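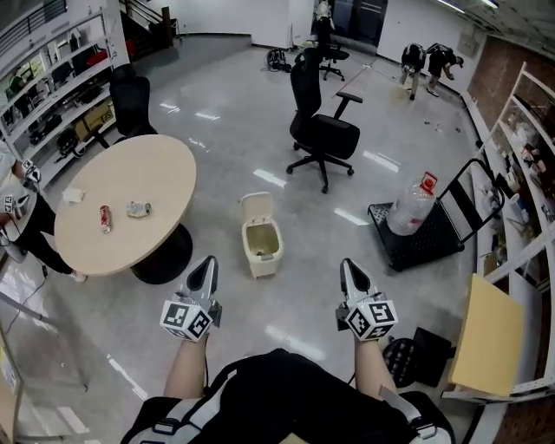 Figure 2. Round table with discarded items and flip-lid bin in the shared workroom.

3.2 Small waste in shared rooms

The Karakaya rooms were surveyed in November 2019 using the item categories of Dağdelen and Kozan. An item was logged as table waste if it lay on a work surface and had been crushed, crumpled or torn. Figure 2 shows three typical entries: a crushed soda can, a crumpled plastic bottle and a crumpled tissue, all on one tabletop. The bin stands on the open floor with its lid up.

Across 51 rooms, 1729 items were logged. Cans and bottles were coded separately from paper, as the two groups go to different collection points in the building. Large water jugs, such as the one lying on the flatbed cart in Figure 2, were treated as stock and left out of the totals. Cardboard sheets leaning against shelving were also excluded, following the Druliseck coding guide.

Distance from table edge to bin was measured at floor level, to the nearest centimeter. Rooms in which the bin stood more than 100 cm from the table were coded as "far" and are analyzed in Section 4.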